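Grurkus Lunch Crate: the snack and lunch kit I wish I'd had years ago

$58, ships from our Pondcombe workshop

I started making these for my own kitchen, back when my two were in kindergarten and second grade and every lunchbox came home with the same sad sandwich in it. I wasn't trying to start a business. I just wanted them to pack their own lunch, at a counter they could reach, without me hovering over the mustard.

The Lunch Crate is what came out of that. You get a shallow tray with five compartments, two lidded dip pots, a crinkle cutter that small hands can manage, and a set of cards with lunch ideas on them. The kids pick a card (or ignore the card, mine mostly do), fill the compartments, snap the lid down and go. The dip pots are the favorite by a mile. Put hummus in a tiny pot and suddenly it's a treat!

There are 113 ideas on the cards now. The first set had far fewer, and then parents started writing in with their own, and I kept testing them on my family and adding the ones that got eaten. Some are hardly recipes at all. Cold noodles with peas and sesame oil is on there, and so is last night's baked potato with cottage cheese. Nothing needs a stove, and almost nothing takes longer than ten minutes.

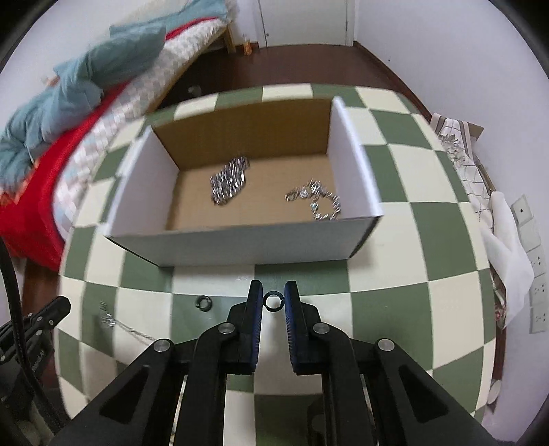 Open box on the checkered tablecloth

A few things people ask me. Yes, the tray goes in the dishwasher, top rack please. The dip pot lids do too, but pull the little seals out first and let them dry flat or they'll go wavy on you. The cutter is hand wash only. It isn't knife sharp, but it will get through a carrot, so stay nearby the first few times.

The tray fits a standard lunch bag lying flat. It does not fit the tall skinny kind, and I'm sorry about that — I tried a narrow version and the grapes got everywhere.

What size should you get? There's really just the one. I've been asked for a bigger tray for teenagers and I'm working on it with Dakport, who mold the trays for me. If it goes well it'll be up here in September, under the name Dinsa. Same lid, deeper compartments, room for a whole wrap.

We make the trays in runs of 2000 and colors change a little from one run to the next. Right now I have moss, butter and a brick red. If you're matching one you already own, send me a note before ordering and I'll hold it up against the shelf sample for you.

What's in the kit:
Five-compartment tray with snap lid
Two dip pots with lids and seals
Crinkle cutter
113 idea cards on a ring
One spare set of seals

Item number 2163. Spare pots, seals and card rings are sold separately on the parts page.

Returns are fine within 30 days, even if you've used it. Just wash it first! If a lid cracks in the first year, email me a photo and I'll mail you another one. You don't need to send the old one back.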